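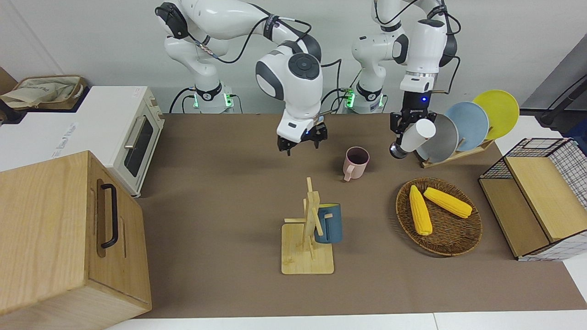 Pink mug and brown tabletop.

Plevier Household Words
README and data card, release 8

Summary

Plevier Household Words is a collection of 2626 written answers from 131 adult speakers of American English. Each answer gives the word or phrase a speaker uses at home for an ordinary domestic item, together with a short note on where the speaker learned it. The collection is text only and is meant for the study of vocabulary, dictionary writing and the teaching of English to adult learners.

Maintainer: Fotini Rallis
Editing and headwords: Achilleas Kalogeropoulos, Loukia Bakalis
Requests and corrections: Vilgot Holmgren
Release date: Wednesday, March 16, 2022

Contents

answers.csv: one row per answer
speakers.csv: one row per speaker, with age band and region of childhood
headwords.csv: the standard form assigned to each answer
notes.txt: editorial decisions, in the order they were made

All files are encoded in UTF-8. Fields are separated by commas, and any field that contains a comma is enclosed in double quotes. An empty field means that the speaker left the line blank. The entry "none" means that the speaker wrote that the household has no word for the item.

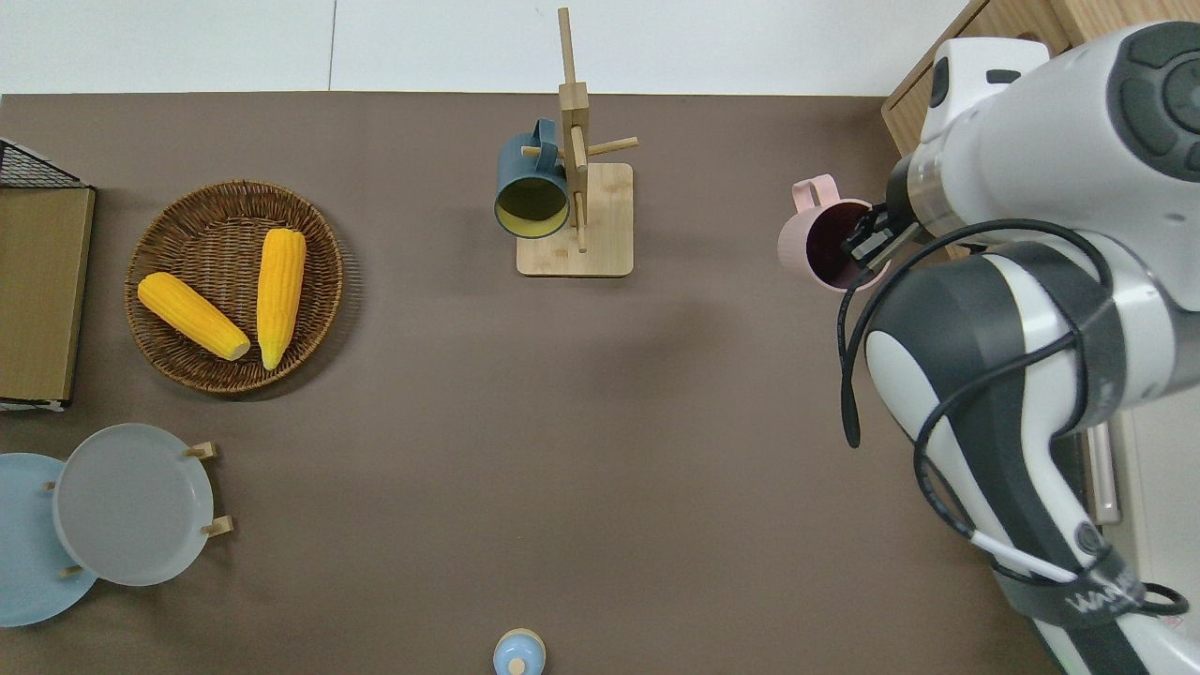

Headwords are assigned by meaning, and spelling is kept as the speaker wrote it in a separate column. Two editors work independently and compare their lists before an entry is approved. Where they disagree, the entry carries the code D and both proposals are kept. Storage items cause the most disagreement. A wooden post with pegs and a mug hanging from it, like the one standing toward the back of the table, is entered under "mug tree," while "cup stand," "mug holder" and "the tree" are retained as variants. The variant "the tree" is also listed under hat racks, and users who search on that form alone should expect both.

Columns in answers.csv

answer_id: a number that is never reused
speaker_id: matches speakers.csv
prompt: the written definition shown to the speaker
answer: the text as written
source: parent, grandparent, other relative, school, store, unknown
code: D for disputed, R for revised, blank otherwise

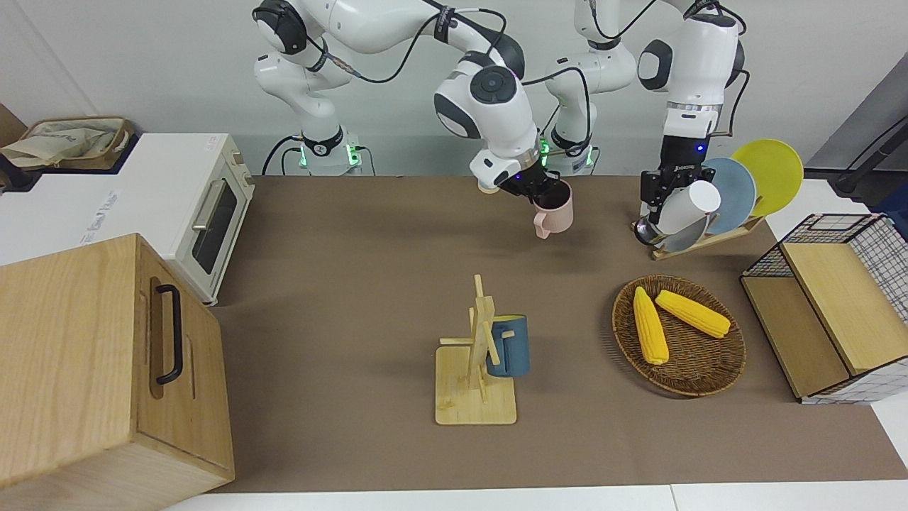

The source column records the speaker's own belief and has not been checked. Seven of the prompts were reworded after the first round of answers, and the affected rows carry the code R. They should be left out of any comparison between rounds. The earlier wording is given in notes.txt.

Known limits

Speakers from the Midwest are overrepresented. Speakers under 25 are few, and no one under 18 was asked to take part. The prompts favor the kitchen and the laundry room; terms for tools, bedding and the yard are thin. Frequency in this collection should not be read as frequency in the country at large.

Privacy

Names, street addresses and names of relatives have been removed from the notes. A speaker may withdraw at any time by writing to the maintainer. Withdrawn rows are deleted in the next release and their numbers are retired.

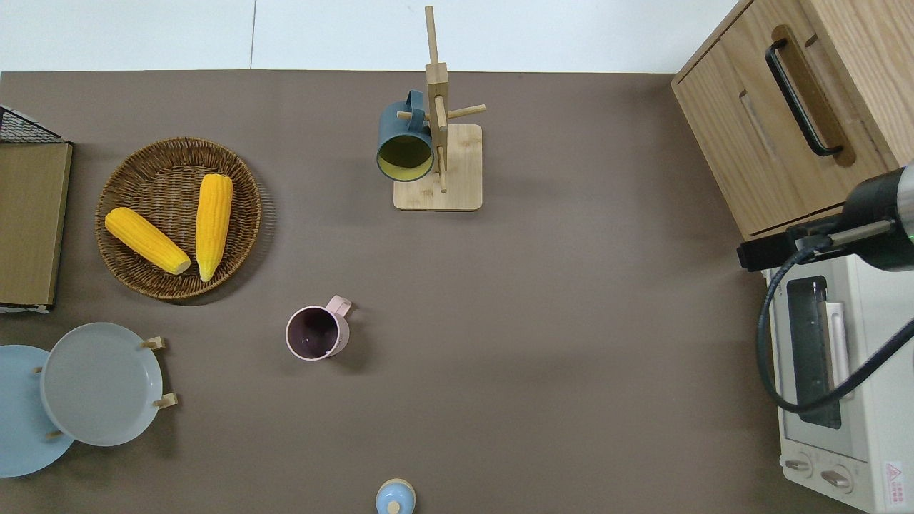 Users who hold an older copy are asked to replace it when a new release appears and to delete the withdrawn rows from any derived files.

Terms of use

The files may be copied and adapted for research and teaching, provided the collection and release number are cited. Commercial dictionary publishers should request written permission.

Suggested citation

Rallis, F., Kalogeropoulos, A., and Bakalis, L. Plevier Household Words, release 8, 2022.

Corrections received by the end of June will be considered for the next release.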